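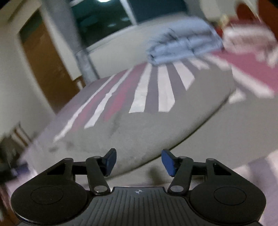
Bedtime, Again

Half six and Macarena had already lost the battle of the peas.

Not lost. Postponed. There were peas under the high chair and one pea, she suspected, up a nostril, but Nico wouldn't let her look. He was four. He had views about his nostrils.

"Blow," she said.

"No."

"Blow for Mummy."

"I'm not a blower."

Baby on the hip, phone under the chin, Ramiro on the phone. Ramiro on a train, or nearly on a train, it kept changing.

"They've cancelled the one at ten past," he said. "There's another from Vonden but it stops everywhere. I mean everywhere. Fields."

"What time?"

"Eight. Bit after."

"Ramiro."

"I know."

"You said bath. You said, this morning, with your mouth full of toast, I'll do bath."

"I know what I said. Is he all right?"

"He's got a pea up his nose."

A silence. Station noises. Somebody announcing something in that voice they use.

"Which side?" said Ramiro.

She hung up. Not in anger, the baby had got hold of the phone and done it with her chin. But she didn't ring back.

Bath, then. Two of them, one of her. Elsa first, in the little seat, slippery as soap, and Nico on the closed toilet lid with his socks on and Durkel in his lap.

Durkel was a rabbit, or had been. One ear now. He'd been a present from Ramiro's mother, who had wanted to call him Snowy, and Nico, aged two, had looked at the thing for a long while and said Durkel, quite clearly, and that was that. They'd looked it up afterwards. It wasn't anything.

"Durkel doesn't want a bath," said Nico.

"Durkel isn't having one."

"He wants one now."

"Nico. Love. Arms up."

"He's crying."

"Arms."

He put his arms up and then, when the jumper was over his face, sat down. Just sat. On the floor, on the wet mat, a small headless boy in a green jumper, howling. The baby looked over the side of the seat at him with great interest. Then she joined in.

Macarena knelt there with one hand on a wet back and the other up a sleeve. She thought, quite calmly, I could go and live in Pastor. They'd driven through it once, before the children. A long street and a bakery and a dog asleep in the road. She hadn't even got out of the car. She'd thought of it probably every evening since Elsa was born.

You would rent a room. You would have one cup.

"It HURTS," said the jumper.

"What hurts?"

"My pea."

So there it was. She got the jumper off. Got Elsa out, towel, floor, nappy on back to front, fine. Sat on the edge of the bath with Nico between her knees and his face tipped up to the light. His eyes were enormous. Snot, tears, and up the left side, a long way up, something green.

"Right," she said. "We're going to do a dragon."

"I don't want a dragon."

"You don't have to be the dragon. Durkel's the dragon. You're just his nose."

He thought about that. She could see him thinking about it, the crossness going off his face a bit at a time.

"Why hasn't he got his own nose?"

"It's come off. Look. It's just thread."

He looked. It was true, it was just thread.

"So he needs somebody to do his fire," said Nico slowly.

"He does."

"Big fire?"

"Biggest you've got. I hold this side shut, see, and you keep your mouth closed, and out it comes. Ready? Dragon's cross. Dragon's very, very cross, his train's been cancelled —"

He blew. God, he blew. It hit her on the collarbone.

They both stared at it.

"That's a pea," said Nico.

"It is."

"I did that."

"You did."

"Can I keep it?"

And she should of said no, obviously. She should have flushed it and said something firm about peas and where they go. She gave him the lid off the toothbrush pot and he put it in there and carried it across the landing in both hands, no clothes on, like somebody in church.

Elsa went down at seven. Elsa got up at seven. Elsa went down again at twenty to eight with a thumb in and one leg through the bars, and Macarena backed out of the room on her hands and knees, because of the board. She knew all the boards by now.

Nico was in the big bed. Hers. Not allowed, but he'd got himself into pyjamas, top inside out, and that had to count for something. Durkel on one side. Pea on the other, in its lid, on Ramiro's pillow.

"Story," he said.

"Short one."

"Long one."

"Medium."

"Mirnus," he said, and she shut her eyes a second. Mirnus was Ramiro's. Mirnus was a giant who lived under the ring road and ate lorries, and there was a voice, and a walk, and a whole business with the duvet. It had been going on since the spring. She'd only ever heard it through the wall.

"I don't know Mirnus, love. That's Daddy's."

"I'll tell you, then."

So he told her. Lying flat on his back with his hands folded. Mirnus had 1800 teeth. Mirnus had a wife but she was at the shops. Mirnus was scared of ducks and milk and the hoover, and every night he had to go to bed and he didn't like it, so he shouted, and all the houses fell over.

"All of them?"

"Not ours."

"Why not ours?"

"You're holding it," said Nico. As if she were a bit slow.

She didn't say anything to that. She lay down. Just for a minute, just until he was off. He smelled of peas, and of not having had a bath. He went on for a while about the ducks, and then there were gaps, and then it was mostly gaps.

The key in the door at half past eight. Bag down. Shoes, one, two. She heard him miss the board, good man, and then hit the other one.

They both stopped breathing, him on the landing and her in the dark. Nothing. Nothing from the cot.

He put his head round. Tie in his pocket, hair all up on one side from the train window.

"Sorry," he whispered. "Sorry sorry. Did you get it out?"

She pointed.

Ramiro came round the bed on his toes, and bent down, and looked at the thing on his pillow for quite a long time.

"It's bigger than I thought," he said.

"Don't move it. He'll check."

"Where do I sleep?"

She shifted over a few inches, and Nico, asleep, shifted with her and then took back more than he'd given. Ramiro lay down along what was left, in his shirt, one foot on the floor.

"There's peas downstairs," she said after a bit. "If you're hungry."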